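4.3 Setting the gate code for a rented unit

Each unit at an Ovmont site is tied to one keypad code. Codes are set at the Tarndale gate controller in the site office.

1. Press MENU and enter the manager PIN.
2. Select UNITS, then key in the unit number (for example, 117).
3. Enter a new four-digit code and press SAVE.
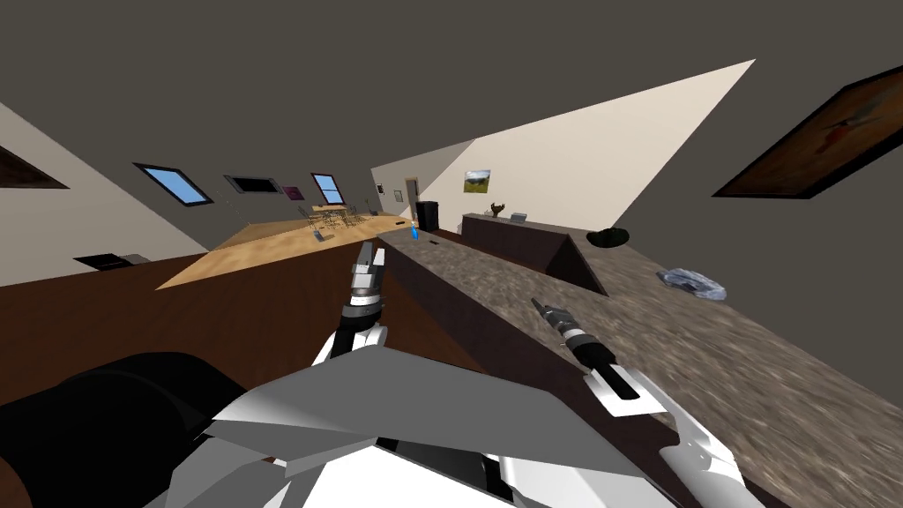 4. Wait for two short beeps. One long beep means the code is already in use – choose another and repeat step 3.
5. Print the code slip and file it with the lease.

Note: Codes 2096 and 0000 are reserved for service and cannot be assigned. 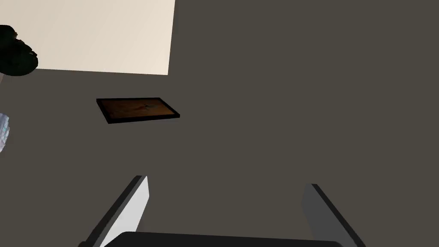 Caution: Do not switch off the controller while SAVING is displayed. Unit records may be lost.

A tenant with two units, such as 117 and 119, may use one code for both. Select LINK after step 2 and enter the second unit number. Up to 12 units can be linked.

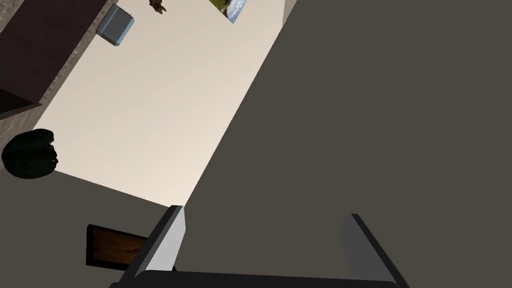
What happens to the code when a tenant moves out?
The code stays active until the unit is set to VACANT in the UNITS menu. Linked units must be set one at a time.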